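Betreff: Re: [Hausverein] Kalkflecken / Entkalkung Strang 2

Hallo zusammen,

nur schnell, bin auf dem Sprung. Antworten unten dazwischen.

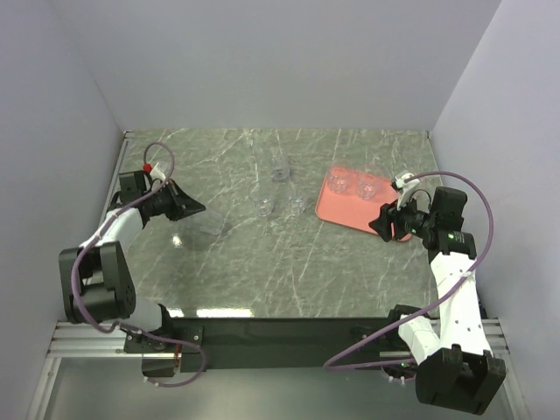

Die Härtemessung hab ich jetzt vom Versorger bekommen, gilt für das ganze Netz Turholm Nord, also auch für uns. Hart, wie vermutet. Dass die Spülmaschinen im Altbau schneller verkalken als drüben, liegt also nicht am Wasser selbst. Eher an der Temperatur im Boiler.

Am 28. Oktober 2011 schrieb die Hausverwaltung Flallon:
> Liebe Mitglieder,
> die Firma Myklebust hat uns ein Angebot für eine
> Enthärtungsanlage im Keller geschickt. Wartung 2 x im Jahr,
> je 88 Euro, Salz extra. Alternativ könnte man erst mal die
> Boilertemperatur senken.

Bitte erst die Temperatur! Kostet nix. Aber nicht unter 50 Grad an der Rücklaufleitung, wegen Legionellen, das müsste Myklebust sowieso wissen. Steht in deren Angebot komischerweise nirgends.

> Wer hat Erfahrung mit den Geräten von Tritier?

Ich, leider. In der alten Wohnung gehabt. Lief ordentlich, aber Salzverbrauch deutlich höher als im Prospekt und das Ventil hat nachts gerauscht. Wer über dem Keller schläft, hört das. Ersatzteile nur über den Händler, hat ewig gedauert.

> Rückmeldung bitte bis Monatsende.

Zu knapp. Im Juni hiess es noch, wir stimmen auf der Versammlung ab, dabei sollte es bleiben. Und bitte ein zweites Angebot, mit nur einem kann man doch nichts vergleichn.

Für die Gläser bis dahin: Essigessenz verdünnt, kurz stehen lassen, gut nachspülen. Nicht auf Marmor kleckern, das gibt matte Stellen.

Protokoll vom letzten Mal fehlt mir immer noch, kann das wer rumschicken?

Gruss aus dem 2. Stock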